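Revised House Rules for Tabletop Manipulation Work Take Effect in August

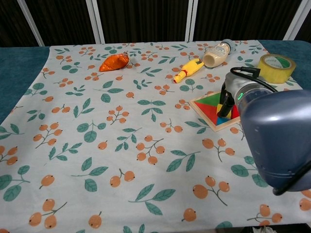
The Kullstead Robotics Workshop has adopted a revised set of house rules for all tabletop manipulation work carried out on its premises. The rules apply from August to staff, visiting researchers and partner firms, including the teams from Gekov and Šimko that share the ground floor stations. They replace the interim guidance that had been in use since the workshop moved to its present building.

The revision was prepared by a working group chaired by Vlastimil Mikuš, head of operations. The group met over the spring and reviewed the full body of session records kept by the workshop, 3167 entries in all, together with written comments from operators. Its main finding was that practice differed a great deal from one station to the next. Two operators recording the same task could lay out the table, set the arm speed and describe the outcome in quite different ways, and the records could not then be compared.

The text of the new rules is available at every station and from the operations office. The principal changes are set out in this item.

Table setup

Each station will continue to use a covered work surface. Patterned cloths remain permitted and are encouraged, as plain surfaces made up too large a share of earlier records. A cloth need not cover the whole table, but it must lie flat wherever the gripper is expected to travel, and no loose edge may hang where it could catch on the arm. Operators are to smooth the cloth by hand before each session, with the arm stopped.

The cloth in use must be entered in the session record by its stock number. Cloths that are torn or that no longer lie flat are to be returned to the store. They should not be trimmed or taped at the station.

Choice of objects

The previous guidance allowed operators to select objects freely. Under the revised rules, every session must use a mixed set. A set should include at least one item that is soft or yields under pressure, one that is rigid, one with a shiny or see-through surface, and one made up of smaller parts. A rubber chicken, a squeeze bottle, a roll of clear packing tape and a tangram board would together meet the requirement. Foil-wrapped items are accepted as shiny objects, provided that the wrapping is closed and no sharp edge is exposed.

Glass, blades, open liquids and pressurized containers are not allowed on the table under any circumstances. Bottles and tubes may be used only with the cap closed. Food containers must be empty or sealed, and they are not to be returned to the kitchen after use.

The maximum weight of a single object is set at 200 grams for the standard fingers. Heavier objects may be approved in writing by the operations office. The limit refers to the object as it will be lifted, including any contents.

Puzzle boards and other objects with parts

Puzzle boards received more comments than any other item. Small flat pieces are hard to grip and easy to press down on, and several boards had been marked by fingers closing too low. The rules now require a hover step before contact. The operator brings the fingers to a position above the piece, pauses, confirms the alignment, and only then lowers the arm. The pause is to be kept in the recording and should not be edited out at a later stage.

Boards may be placed at any angle to the table edge. The working group considered a rule requiring them to be set square and decided against it, on the grounds that household objects are seldom found that way. The angle should be varied between sessions and should not be corrected by hand once a session has begun.

All pieces are to be checked against the list kept with the board at the start and at the end of the day. A board with a missing piece may still be used, but the missing piece must be noted in the record.

Arm speed and force

Arm speed within reach of the table is limited to 40 percent of the rated maximum during recorded sessions. The same limit applies when the arm is being returned to its rest position. Operators who need a higher speed for a particular task must apply in advance and must have a second person at the stop control for the whole of the session.

Grip force is to be set at the lowest value that will hold the object. The value is recorded for each object in the set and carried over to the next session unless the fingers have been changed. After any change of fingers, all values are to be tested again.

Cables

The section on cables is new. Several comments described loops near the wrist that had brushed against objects or against the operator's sleeve. Cables that serve the wrist must have enough slack for the full range of motion and no more. Before the first session of the day, the operator is to move the arm slowly through its range and watch each cable along its length. Any cable that drags across the table, tightens or rubs against the housing must be secured before work begins. Connectors are to be checked by hand with the power off.

Tape may be used to secure a cable for the remainder of a session only. A permanent fix is to be requested from the technical staff on the same day.

Status lights

Operators are reminded that a status light on the arm is an aid and does not replace the stop procedure. No person may reach into the work area on the strength of a light alone. The arm must be stopped at the control, the stop must be spoken aloud, and the second person, where one is present, must repeat it. This applies equally to brief actions such as picking up a fallen object or straightening the cloth.

The area around the table

Floors, chairs and the space beneath the table are to be kept clear. Paper, packaging and personal items should be stored away from the station. Screens and curtains behind the table may stay in place during recording and need not be matched between stations. They must, however, stand outside the reach of the arm when it is fully extended.

Length of sessions

A recorded session may last no longer than 60 minutes, after which the operator is to leave the station for a break. The working group noted that written outcomes became noticeably shorter and less exact toward the end of long sessions. Time spent on setup does not count toward the limit, but time spent waiting for a repair does if the operator stays at the station.

Recording the outcome

The terms used for outcomes have been reduced to four: completed, partly completed, not completed and stopped. "Completed" may be used only where the object has been released and has come to rest in its intended place. Where a piece has been lifted and set down elsewhere, the outcome is "partly completed." A session ended by the operator for any reason connected with safety is entered as "stopped," whatever had been achieved by that point.

Failed attempts are to be kept. The workshop regards them as part of the record, and no operator will be assessed on the share of attempts completed. Mr. Mikuš has asked supervisors to make this point clearly to new staff, as the comments showed that some operators believed otherwise.

A free text field has been added to the record form for anything the four terms do not cover. Entries should be short and should state what was observed. Opinions on the cause may be added on a separate line and marked as such.

Privacy

Cameras worn by operators are to be switched on only at the station and switched off before leaving it. Letters, badges, telephones and screens showing personal information must be removed from view before recording starts. If a visitor enters the view without having signed a consent form, the recording is to be reported to the operations office and set aside until the matter has been settled.

Training and transition

Every operator must attend one briefing before working under the new rules. Briefings will be held in the Pomach room in the mornings, beginning at 9:00, and places may be reserved through the operations office. Partner firms may send one person to be trained and may then brief their own staff, provided that an attendance list is returned.

Records made under the interim guidance remain valid and will not be revised. They will be marked with the earlier version of the rules so that users can tell them apart.

Comments on the new text may be submitted in writing at any time. The working group will meet again once the rules have been in force for a full quarter, and questions about finger types other than the standard pair, which the present text does not cover, have been placed first on its agenda.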